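Setting the Small Table: Play Kitchens as Working Kit

Felt, toy pieces and one oven door: what a play food set is made of, and how it holds up to sorting and storage. 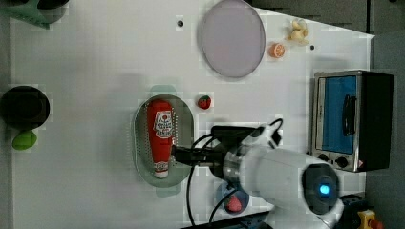
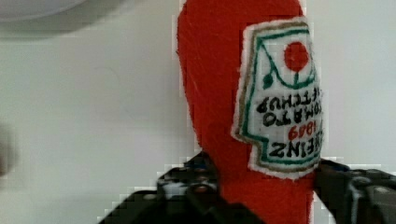 By the Florno home desk
2026-01-05

Play food is sold by the piece count, and the piece count says little about whether a set is usable. The Narent catalog for September listed 1268 separate items under kitchen play, most of them fruit. For this feature we looked at a small mixed group: a ketchup bottle, a strawberry, an orange slice, a bunch of bananas, a round plate, an oval perforated metal tray, a black pot and a toaster oven with a blue-tinted door and two knobs.

The ketchup is the soft item. It is red felt, with a white felt label sewn on and the lettering stitched: HEINZ, 1869, TOMATO, KETCHUP. The date is in red thread and the rest of the lettering in black. A double line of stitching, tan outside and teal-green inside, follows the outline of the label. Some stray fibers show along the edge of the red felt, where the stitching is a little uneven.

Felt needs different care from hard play food. Molded pieces can usually be wiped down with a damp cloth. Felt should be spot cleaned, pressed between towels and left to dry flat. Machine washing tends to pucker sewn-on labels, and a tumble dryer will shrink wool blends. Loose fibers are trimmed with scissors — never pulled.

Scale is the second point. Makers do not agree on one. A strawberry is often made close to life size, while bottles and appliances are reduced, so a mixed set will look uneven on the table. This matters mainly for the oven. Measure the door opening before buying a tray, and allow 2 centimeters of clearance on each side. A rimmed tray needs more height than a flat one.

Perforated metal trays are worth having. They are light, they do not hold water after rinsing, and a rim keeps round fruit from rolling off. Check the holes for burrs with a cotton ball. If the cotton snags, file the hole or return the tray.

For storage, the Belhaj shelf system takes shallow bins that fit 12 pieces in one layer. Deep tubs hold more, but the small fruit ends up at the bottom and the whole tub gets tipped out to find it. Sort by material first, then by type. Felt goes in a closed bin away from dust, hard fruit in an open one, and plates and pots stack on the shelf itself.

The Mandport store rates its oven hinges for roughly 1000 openings. Doors that loosen before then can normally be tightened with a small Phillips screwdriver at the lower pins.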